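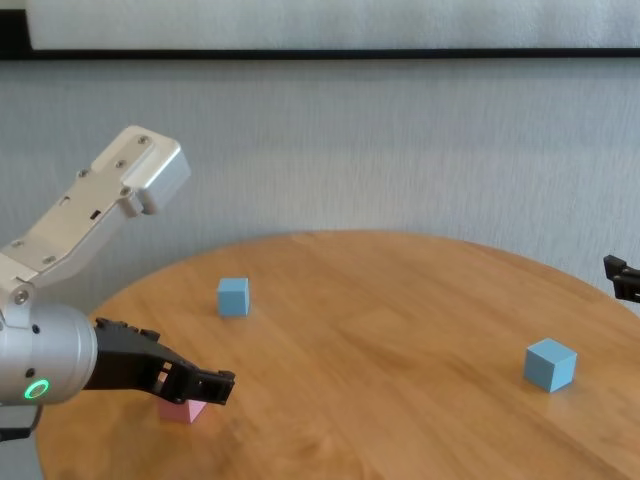
30 March 2021

I have been meaning to write about the round table for weeks now, and since it rained all afternoon and the soup was looking after itself, I finally sat down with the notebook and a cup of tea, and of course the first thing I did was push the cup onto a coaster. I have become that kind of person! A year ago I would have set a hot mug down on anything.

We found it in February at Gatance, the secondhand place out past the bridge, where it was standing behind a row of filing cabinets with a price tag of 139 dollars. I walked past it twice. It had a bad coat of something yellowish on it and one leg a little shorter than the others, and I told myself we didn't need another table. Then I drove home and thought about it all through dinner, and the next morning I was back there before they opened, sitting in the car with the heater running and feeling silly.

The sanding took far longer than I'd planned. I did it in the garage with the door up, in my old coat and a hat, 45 minutes at a time until my hands went numb, and I went with the grain the whole way like my grandfather used to tell me (he never explained it, he just took the sandpaper out of my hand and turned it). Underneath all that yellow was the loveliest honey brown, with straight lines running clear across. I was so pleased I went in and got everyone to come out and look, and they stood there in their slippers and were very kind about it.

For the varnish I used the Serholm, the satin one, three thin coats with a good long wait in between. It came up a bit shinier than I'd pictured. I worried over that for a day or two and then stopped, for in the evening with the lamp on it the whole top has a glow to it, and when you set one of the little blocks down you can see a faint bit of its color in the wood below. I must have spent ten minutes one night just moving a light blue one back and forth.

The blocks have more or less moved in there, I should say. I prefer the pastel ones to the loud set we had before, and the pink is my favorite, a very soft pink, like the inside of a shell. They are good plain cubes and they feel nice in the hand. I like a table that has something on it. My mother kept hers bare except for a bowl nobody was allowed to take fruit from, and I remember eating at the counter a lot.

Still to do: felt pads for the feet, and something better than folded cardboard under the short leg. I would also like to go over the rim once more with the fine paper, where I can feel one rough spot if I run my thumb along the curve. Maybe when it warms up enough to have the garage open again.

The soup needed salt. I had two bowls anyway, and the rain is still going.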